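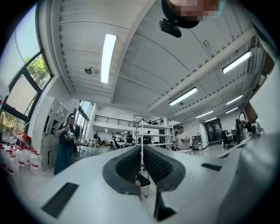
Black finger pads on a white gripper body.

Droker gives its sleeping blogs a poke, and some of them poke back

29 September 2024
By Tae-yang Joo

Droker, the small blog host that runs out of two rooms over a print shop in Randoldale, sent a polite email in August to the owners of every blog that hadn't been updated in two years. Post something, it said, or we'll take you down at the end of the month.

The email went to 742 blogs. Droker expected to hear from a few dozen owners, mostly asking for their passwords. By the deadline, 600 of them had posted.

Most of what they posted was an apology for not posting.

"Sorry I've been so quiet, lots going on, big updates soon," wrote the author of a blog on canal fishing whose previous entry, from 2011, said much the same thing. A knitting blog came back with the single word "Testing." A man in Cuvthorpe who had stopped halfway through a two-part review of a toaster finally delivered part two. He no longer owns the toaster. He didn't like it.

Ghassan Bitar, who founded Droker and still answers the support mail himself, had hoped the cleanup would free up space and let him put off buying a new server. He has now bought the new server.

"We did the math on the blogs going away," he said. "We didn't do the math on them all uploading vacation photos."

The rules have also caused some grumbling. They didn't say what counted as a post, so Droker had to rule on a few hard cases. A lone period was allowed. So was a recipe for rice pudding that appeared, word for word, on 92 different blogs, after a reader passed it around as something to paste in if you couldn't think of anything. A post that had been scheduled years ago and happened to go live during the month was disallowed, then allowed again when the owner complained at some length — on the blog, which settled the matter.

Chang-ho Koo, whose movie blog had been silent since a falling-out in the comments over the proper ranking of submarine films, said he'd meant to write one line and leave. He wrote 14 paragraphs. The falling-out resumed within the hour, with most of the original participants.

"It was nice to see everybody," he said.

The remaining blogs have been taken offline, though Droker is keeping copies until the spring in case anyone turns up late. Owners can get theirs back by writing to support and giving the blog's title, which has proved to be a stumbling block. In-ho Woo has written in twice and is fairly sure there was a pun in it.

Droker plans to send the same email again next August. The toaster man has asked whether a part three would count.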